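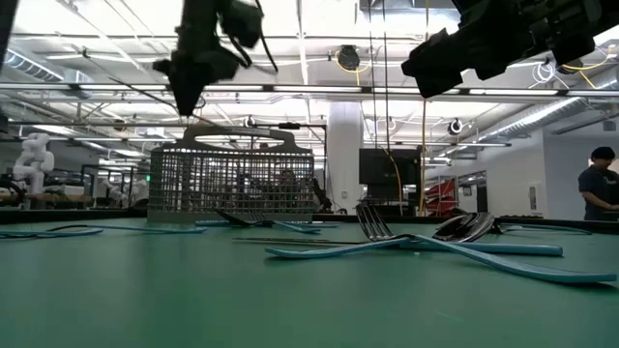 Ticket 213
Opened by: Songül Bilgin, kitchen and dining support, Skemport
Sent to: Adeleke automation desk
Subject: Cutlery station stops partway through a load, and a few things my team would like to ask
Status: Closed, with one item carried over

Opening message

Hello all, and happy new year to those of you who are back at your desks already. I'm writing this one up properly because I've mentioned it in passing twice and I know how passing mentions go.

The cutlery station keeps pausing in the middle of a load. Both arms lift, hold where they are, and the panel gives us code 232. If we press resume it carries on nicely, sometimes to the end of the table and sometimes for another piece or two before it does the same thing again. It doesn't drop anything and it doesn't make any noise I'd worry about. It just waits for us, very politely, while one of us is across the room with wet hands.

What I've noticed, for whatever it's worth: it happens more with spoons than with anything else, and mostly when one spoon has landed on top of another. Forks it seems to manage even when they're lying at a funny angle. Knives are fine as long as they're flat.

What we've tried so far:
Restarted the station from the panel. No change.
Wiped the green tabletop down and dried it. Possibly a little better for an hour, but I wouldn't swear to it.
Moved the basket closer to the spoons. Worse! It went looking for the handle in the old spot, so we put it back.

While I have you, could somebody tell us what we're supposed to be doing during a run? I don't mean that in a cross way. Before the station came, sorting was the job you did while you talked to whoever was next to you, and I think people miss it more than they expected to. Now one person stands by in case of a pause and feels they can't start anything else. They've asked me whether that's what the job is now, and I didn't have a good answer for them.

Songül

Reply from Adeleke automation desk

Hi Songül, thank you for such a thorough note, it saved us a lot of back and forth. Code 232 means the station can see a piece but can't settle on where one item ends and the next begins. Two shiny bowls overlapping is about as hard as it gets, so your hunch about the spoons is very likely right.

Could you try the following when you have a quiet stretch?

1. Put the basket back on its usual mark with the handle up.
2. Run a load with the spoons spread apart by hand.
3. Run the same load again with two spoons overlapping, and leave everything else alone.
4. Send us the log from the panel after each one. (Settings, then History, then Export.)

On your other question, you don't need a person standing by. The station is set to wait as long as it has to. We should have said so at the handover, and I'm sorry we left you all guessing.

Update from Songül Bilgin

Done, and both logs are attached. With the spoons apart we ran 5 loads and had no pauses at all. With two overlapping we ran another 5 and it paused on every one of them, so I think we can call that settled.

I passed on what you said about not standing by. There was some relief and also a bit of grumbling, which I'd like to put down here so it isn't lost. If no one has to watch, people want to know whether the hours are going to shrink. I've told them what I was told by Plallport when the project started, that the hours stay the same and the time goes to setup and to the serving side. I'd be grateful to have that in writing from someone other than me.

Reply from Adeleke automation desk

Those logs are exactly what we needed. We've changed the setting called Unclear Grip from Pause to Nudge. When the station isn't sure, it will now push the top piece gently to one side and look again before it asks for help. You'll still see 232 now and then if the nudge doesn't separate them.

The hours question isn't ours to answer, but I've forwarded it to Plallport word for word and copied you.

Update from Songül Bilgin

The nudge is a great success and rather sweet to watch. We've had one pause all shift, with spoons nested so tightly I had to pull them apart myself.

One small request: could the pause light be brighter, or could it chime? Now that we're free to walk away from it, we'd like to know from the sinks when it wants us.

Closing note

Resolution: Unclear Grip changed to Nudge. The same change will be made at the Vornisdale site.
Carried over: audible alert for pauses, planned for the March update.
Staffing question: with Plallport, written answer requested. Songül to be told directly when it comes in.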